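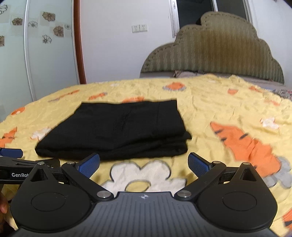

So when does the Starano clothing swap open this year? Doors are at 2 in the afternoon, same as last October, and it's still free to get in.

I stopped by the old Vedari hall and Ľudovít Gajdoš was already sorting coats by size – he's been at it since lunch! You can bring up to 15 pieces, clean please, and you get a ticket for each one. Kids' stuff has its own table this time (finally). Anything left over at five goes to the Flosamik thrift store on the corner, so don't leave your good scarf lying around like I did. Parking is behind Tichý bakery.

Last updated: October, 5:15 p.m.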